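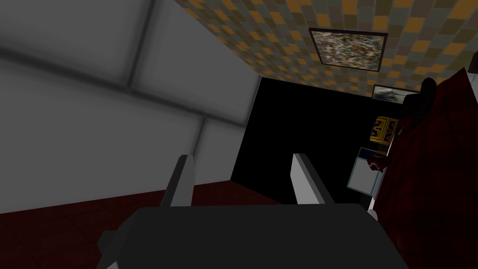

Re: [plomgate-allotments] Leeks and the rust problem

09/11/2019, Mehwish Arain wrote:
> Has anyone else got orange spots all over their leeks? Mine are
> covered. Do I pull the lot or leave them in?

Hi Mehwish,

Leave them in! Mine had it last year and we still ate them till spring — just peel off the worst leaves and don't compost them. I put in 22 this time, two rows, further apart, and they look much cleaner (so far...). Ubaldo swears by less feed. I've got a few spare if yours are past saving.

Loredana

Recent on this list
Broad beans, sow now or wait?
Water off for November
Dundlow seed swap
Spare fleece, plot 193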